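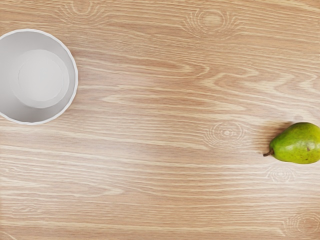 Department of Grains and Legumes

Prorside School of Food Studies

About the Department

The Department of Grains and Legumes teaches the selection, storage, cooking and nutrition of dry staple foods. It is one of four teaching departments at the Prorside School of Food Studies and has 14 members of staff, most of whom worked in restaurant, hospital or school kitchens before they began to teach.

Each year 700 students take at least one of our courses. Some are enrolled in the two-year diploma in professional cooking, for which the introductory grain course is required. Others attend in the evening for their own interest or are sent by employers who wish to add more beans and whole grains to their menus.

Our History

The department began as a single elective on bread flours, taught in a borrowed bakery on Millet Street. Students asked for instruction in barley, oats and buckwheat, and a second course was added the following year. Lentils, chickpeas and dry beans came later, when the school moved to its present building and gained a proper teaching kitchen.

Benito Salcedo has been head of the department since that move. He trained as a baker and later studied nutrition, and he continues to teach the first-term course in person. Under his direction the department has placed equal weight on flavor and food value. Students are expected to know how much fiber a cup of cooked barley provides, and also how to season it so that people will want to eat it.

What We Teach

The introductory course covers the common cereals, the parts of the kernel, and the difference between whole, cracked, rolled and milled forms. Students learn to cook each grain by absorption, by boiling and draining, and by pressure. They keep a written record of soaking times, water levels and results, and this notebook is graded at the end of the term.

The second course is given entirely to legumes. It includes soaking and sprouting, the safe cooking of red kidney beans, and the pairing of beans with grains in traditional dishes from Mexico, India, Ethiopia and the American South. A short unit on older beans – those that have sat too long on a shelf and will not soften – was added at the request of former students.

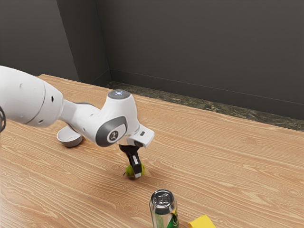 Advanced students may apply to the Vindulen Program, a one-term course in menu planning for large dining rooms. Participants write a four-week menu, work out the cost of every portion, and prepare one full day of meals for the school dining hall. The program opens in March, and places are limited by the size of the kitchen.

The Recipe Collection

The department keeps a collection of 495 tested recipes, known as the Flimedari File after the dining hall where it was first put to use. Each recipe has been cooked by two different people before it is accepted. Quantities are given by weight and by cup, and every card notes common allergens, including wheat and soy. The collection may be read by anyone enrolled at the school. Copies of single recipes are available to the public on written request.

Facilities

Our teaching kitchen covers 1000 square feet and adjoins a cool, dry storeroom and a small milling room. Sinks and work surfaces at two of the stations can be lowered for seated cooks. Gluten-free cooking is taught on separate days, with separate pans and utensils.

Visiting and Contact

Prospective students may observe a class on any Monday during the term. Visitors should report to the front desk by 9:30 a.m. and wear closed shoes. Questions about admission, fees and credit for earlier study should be sent to the school office; questions about course content may be addressed to the department directly.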